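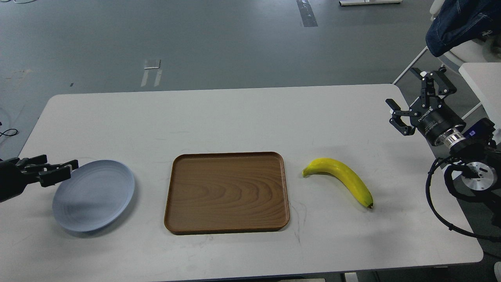 One of our first testers reckoned a tray only earns its place if you can carry breakfast on it without thinking, and that most of the ones sold for share houses fail before you reach the couch. We wrote that on the wall in week one and it stayed there until the report was due.

Conulari: a small breakfast tray set for people without a dining table
Second-year product design studio, final report

Where we started

Our studio theme was "meals in small places". Our group had four flats between us and only one proper table, so breakfast was the obvious meal to pick. A plate, a piece of fruit, maybe toast, maybe a mug, and the whole lot has to get from the kitchen bench to wherever you're sitting. We loved this brief from day one! It's such an ordinary thing, and once we started watching how people do it we couldn't stop noticing.

We ran a short survey through the student housing noticeboard in March and got 46 replies. Of those, 37 said they eat breakfast away from a table on most mornings. The comments were the best bit. People wrote whole paragraphs about toast crumbs in doonas and bananas rolling under beds.

What we looked at

Before drawing anything we borrowed or bought trays to try. The round Skovberg one looked gorgeous but was awkward in a narrow hallway. The Flirer had cut-out handles, which were comfy, although the tray was so wide that you had to turn sideways to get through the door of our smallest kitchen (one of us did this for a week and got quite good at it).

The shape we kept coming back to was the plain one: a rectangle of wood with rounded corners and a raised lip. Rounded corners are kinder on hips and door frames. The lip gives your fingers something to find, and it stops fruit heading for the floor. A banana is a surprisingly good test object for this, by the way. It rocks and it swivels, and its curve means it never sits quite where you put it. An apple just rolls, so you know what you're dealing with.

Colour and grain

We spent more time on this than we'd planned and don't regret any of it. Testers liked a warm brown with a visible grain, the wavier the better. On a white table it gives your eye somewhere to land, and a pale blue-grey plate looks calm next to it where a bright white one tends to disappear into the tabletop. Yellow fruit against either of them looks fantastic. We did try a painted version in dark green, and it chipped along the lip by the second round of testing.

Should the plate go on the tray?

This was our big argument. Half the group wanted a recess cut to fit the plate, so nothing could slide. The other half wanted the inside left flat. We made both out of scrap pine and took turns using them at home.

The recess won on stairs. The flat one won everywhere else: you could put a bowl on it, or a laptop at a pinch, or no plate at all and just the banana and a knife and a bit of toast. Wiping it down was also much quicker, as crumbs collect in a recess like you wouldn't believe. We went flat, with the plate as a separate piece that has fine rings near the rim.

Testing

Final testing took place over 5 sessions in the studio, always before 9 am so people would turn up hungry. Each person laid a breakfast at the bench, carried it down the corridor and back, and put it down on a low stool. Across all the sessions and the home trials we logged 1,113 carries. We had no idea it would get that high, but the home testers really got into it and kept sending us their tally sheets.

Most spills happened at the put-down. People bend, the front edge dips, and whatever is nearest the body slides forward. Raising the lip by a few millimetres helped a lot. Carrying the tray lengthways, with the long sides running away from you, felt odd to nearly everyone at first, yet it made doorways easy and several testers stuck with it.

What we'd change

The underside needs something grippy. We tried cork dots and they came off in the wash. Rajput, the timber yard that sold us our offcuts, suggested a thin routed groove with a cord pressed into it, and we'd love to try that next semester if the workshop has room.

We would also make a smaller size. A few testers told us they only ever have fruit and coffee, and for them the full tray was too much to store in a share kitchen where each person gets one shelf. Our drawings for the small version are in the appendix, along with the survey questions and the carry sheets. The two pine prototypes are still in the studio kitchen and people are using them, so please put them back on the rack when you're done.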